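Chapter 7
Buying the Thing That Drives Itself

Shares: 123 | Comments: 25

By this point in the book you have chosen a machine, or a machine has been chosen for you by someone who saw it in a hotel parking lot. Chapter 6 dealt with the quote. This chapter deals with the money that isn't in the quote, and we will spend most of it outdoors.

Our running case is Fellness, a residential estate with its own internal roads, a great many trees and a management office that wanted parcels moved from the gate to the towers without a person doing the moving. The office asked for a price on driverless carts. Bortolotti sent one back within the day, and it was a very handsome price. It covered the carts, the chargers, a training morning and a folder with a magnet in the flap. Under "site" it said: existing road, suitable.

A good deal of equipment budgeting comes down to reading the word "suitable" slowly.

7.1 Go and look at the road

Before anyone signs, somebody with authority over the budget should travel the entire route at the speed of the machine. At Fellness the route is 1,679 meters long and the job fell to Gianni Rizzi, who had expected to spend his Friday at a desk. A road you drive every day is a road you have stopped seeing. You steer past the barrier and the cone in the left lane with your mind on lunch. The cart has to be told, or has to work it out, and either way you pay.

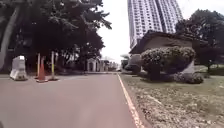
Rizzi came back with a list that had three headings, and we recommend you steal them. The first was "things that stay where they are": curbs, walls, trees, posts set in the ground. These are cheap. They get mapped once, and Woridis, the mapping software in the Bortolotti package, charges for them once. The second was "things that move by themselves," meaning cars and residents. These are expensive, but the vendor knows it and has mostly priced them in. The third heading was "things that stay put until they don't," and this is where budgets go to die. Cones live here. So do barriers, parked cars, delivery pallets and the shrub that gets clipped twice a year and spends the months in between reaching for the road.

Each item under the third heading needs an owner and a line of money. At Fellness the barriers belonged to security, the shrubs to the gardening contractor and the parked cars to everyone. Getting those owners into one meeting took longer than the vendor's entire delivery schedule.

7.2 Paint, edges and other glamorous purchases

Buyers love to argue over sensors. Far fewer will raise their voices over edge lines, though for many low-speed vehicles a clear line along the side of the road does more good per dollar than the next sensor up the catalog. Lines fade. Soil washes onto the asphalt and grass follows it. If the machine uses the edge to place itself, then the edge is part of the machine, and should appear in the same spreadsheet with a repair interval next to it.

Put down three costs: first painting, repainting, and sweeping. Then find out which department pays for paint today. Often the answer is that it was last paid for by the company that built the place.

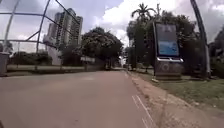

Tadeusz Śliwiński, reading a draft of this section, wrote in the margin that any cart needing fresh paint is a bad cart, and that a buyer should hold out for one that copes with roads as they are. We agree in principle. We would only ask him to get "copes" into the contract with a number attached. At Fellness the vendor was glad to promise coping in conversation. In writing, coping became "operation subject to reasonable road condition," and the reasonable road condition turned out to be the customer's responsibility.

7.3 Shade, and the price of a pilot

A demonstration takes place when the vendor would like it to. The Bortolotti one was at ten in the morning, under an even sky, on the straightest piece of road in the estate. The cart behaved beautifully and a resident applauded.

Your operating hours will be less considerate. Sun through leaves throws bright patches across a lane, and camera-based systems vary a good deal in how calmly they take this. You can't settle the question from a brochure. You settle it with a paid pilot, at the hours and on the stretches that you pick. 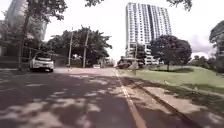
How long should the pilot run? Long enough to be boring. Fellness bought 600 hours of supervised running on a single cart and wrote into the order that every stop needing a human had to be logged with time, place and cause. The log was kept by Đạt Ung, whose own hours were in nobody's budget and had to be found in August under "miscellaneous." Please learn from this. The supervisor is the largest single cost of most pilots, and the one most often assumed to be standing around anyway.

A workable pilot budget has these lines:

Machine rental, or the deposit if the vendor insists on calling it that
Mapping, plus one remapping after something on the road changes
Supervisor hours, at the full wage
Paint, sweeping and pruning before the start
A storage spot with power and a door that locks
Cost of stopping early and sending everything back

The last line is the one managers cross out. Eliécer Giraldo, who had to present the Fellness figures to the owners at Clevard, put it back twice.

7.4 Before you read on

Take a route you know well and sort what is on it under Rizzi's three headings. Then write beside each entry the person or office that would pay if it changed. Leave blanks where you have to. Keep the sheet; section 7.5 starts with the blanks and shows how to turn them into a contingency figure that will survive a meeting.

Back to top | Contact the publisher | All rights reserved

Related chapters
Chapter 4: Leasing, Renting and Other Ways of Not Owning a Robot
Chapter 6: How to Read a Quote Without Smiling
Chapter 8: Spare Parts and the People Who Hide Them
Appendix C: Blank Route Survey Sheet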